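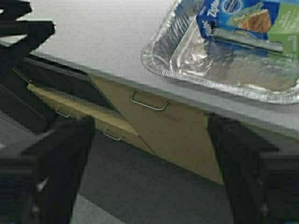 The foil tray is a shallow rectangular pan of thin aluminium, sold for roasting and baking and described on the packet as disposable. Few households take the packet at its word. A tray that escapes the oven tends to be promoted to general storage, and may be found on a kitchen worktop holding a blue box of Ziploc bags, a duty for which its crimped rim is more than adequate. Trays pressed into this sort of service are known in the trade as "retired", though many have never done a day's roasting.

Construction

The walls are pressed from a single sheet and pleated at the corners. The edge is rolled over, partly for stiffness and partly to spare the cook's fingers. An empty tray is rigid enough to inspire confidence. A full one, lifted by one end, is a lesson in misplaced trust.

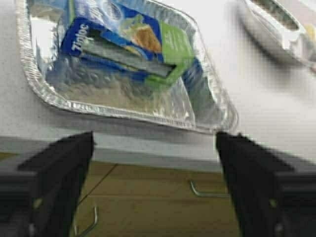
Dents are permanent. They can be pushed out with a thumb, which produces a different dent. The Trimeck catalogue lists 130 sizes of tray, up to 40 of them suitable for a domestic oven, and offers no advice on the matter.

Use as a container

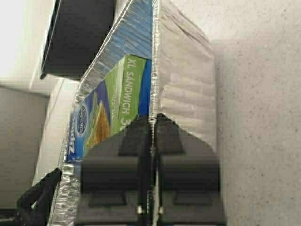

M. Zervas

Boxes of sandwich bags are a common tenant. Both belong to the class of kitchen goods bought for later, and both are flat-bottomed and light. The bags come in several sizes, including XL, for people whose sandwiches have got out of hand. A box rarely fits a tray squarely and is generally left at an angle, where it stays until the bags run out.

Storage and disposal
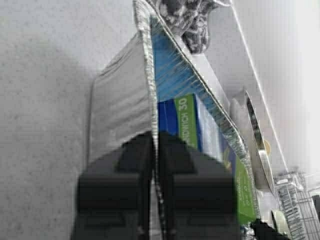 Unused trays nest well when new and badly ever after. Bratix sells them in packs of 5, a number that suits no known dinner. Clean foil is widely accepted for recycling, but the tray must first be washed, and a washed tray looks far too good to throw away.

See also: Baking tin; Cling film; Kitchen drawer (miscellaneous)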